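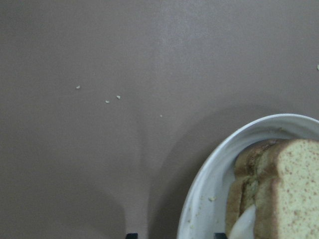 Home Politics Data Longreads Newsletter Sign in

The Reply Gap

State lawmakers answer some constituent emails within a day and others never. A two-year audit of legislative inboxes tries to measure the difference.

By Mererid Gethin

The message was short by design. It asked a state legislator where a constituent could find the schedule for public comment on a pending bill, gave a name and a street in the district, and ended with a thank-you. It contained no opinion. Over two sessions, researchers working with the Wellero survey group sent versions of it to 291 legislative offices and logged what came back.

Of those offices, 184 sent a reply written by a person. The rest sent an automatic acknowledgment and nothing more, or sent nothing at all.

Saeed Golestani, who designed the audit, treats the headline number with caution. A reply is easy to record and hard to grade. Some offices answered in a single line with a working link. Others wrote four paragraphs on the member's record and left out the schedule. Both were coded as replies in the first pass. A second pass, done by two readers who could not see the member's name or party, scored each one on whether it contained the information requested.

The second score proved more useful. Party had little bearing on it once staff size was held constant. Seniority had some. The strongest predictor was whether the office used shared casework software or worked from a plain inbox. Offices with a ticketing tool, most often one called Dodico, were more likely to send the schedule and less likely to send the member's record.

"The software assigns the message to a person," Golestani said. "In a plain inbox it belongs to everyone in the office, and it sits there until somebody feels like picking it up."

Timing was a separate matter. Messages that arrived before 9 a.m. on a Wednesday were answered sooner than those sent on any other weekday morning. The audit offers no firm explanation. Most of the chambers studied hold committee hearings early in the week, and aides interviewed later said they clear backlogs at midweek.

Llinos Bevan spent 17 months as a legislative aide in the Morris district office before leaving for graduate school. She recalled sorting mail into three folders: casework, opinion and other. A request for a hearing schedule went into other. Casework had a deadline set by the chief of staff — opinion mail was tallied each Friday — and other had no rule attached to it.
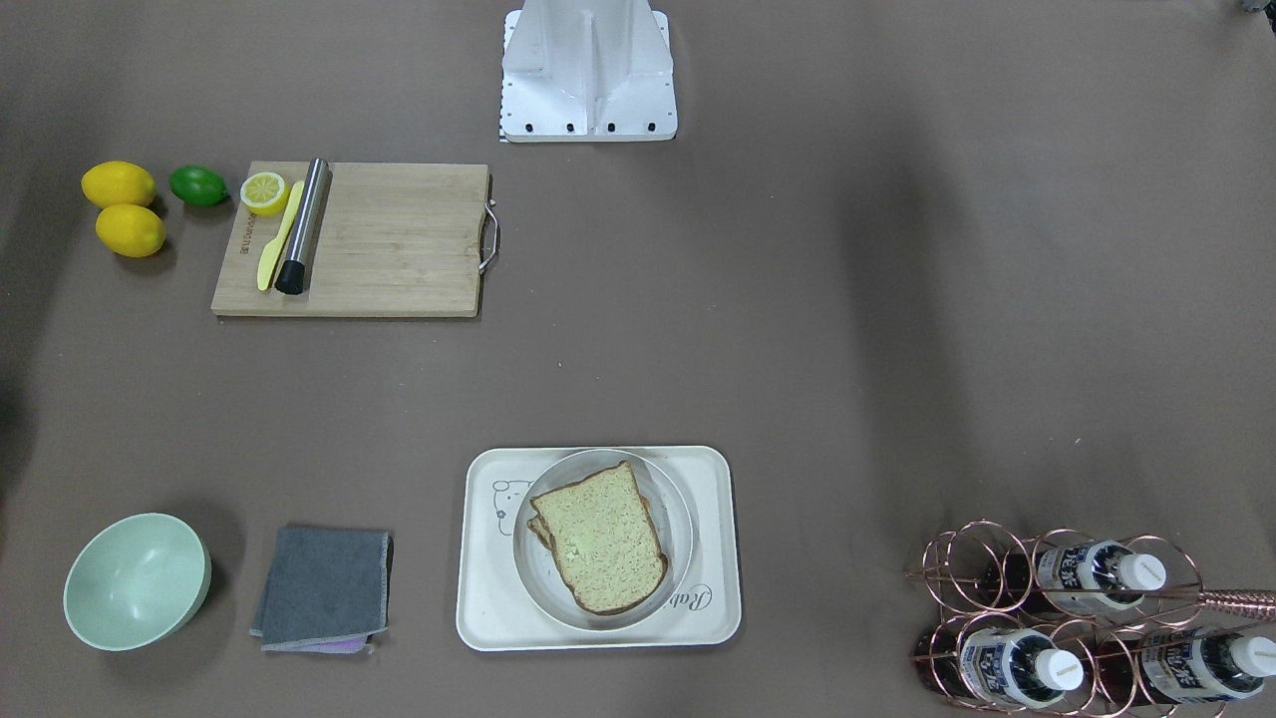
A bamboo cutting board on a paper-covered table.

The folder system matters for how the results should be read. A neutral procedural question was chosen to keep the member's politics out of the response, but it also fell into the category that many offices handle last. An audit built on benefit claims or license problems might have found a higher rate. One built on policy complaints might have found more form letters.

Glenys Hopkin, a political scientist who reviewed the design, raised a further problem. The names attached to the messages came from a fixed list, and each office received only two contacts across the study. Two contacts per office can support statements about the group. They cannot support a ranking of individual members, and the published tables do not attempt one.

That has not stopped others from trying. In December the advocacy site Vomumley posted a list of the 19 "least responsive" legislators, drawn from the audit's raw file. Wyn Vaughan, who manages the data, asked for a correction. The site added a note on sample size and left the list in place.

Vaughan has since removed office identifiers from the public file. Researchers can still request them under a use agreement that bars publication of scores for named members. Golestani's team plans a third round next session with six contacts per office, split evenly between casework and procedural questions, and with half of the messages sent through web forms in place of email. Several chambers have closed their members' public email addresses since the study began, and a web form often requires a full home address before it will accept a message.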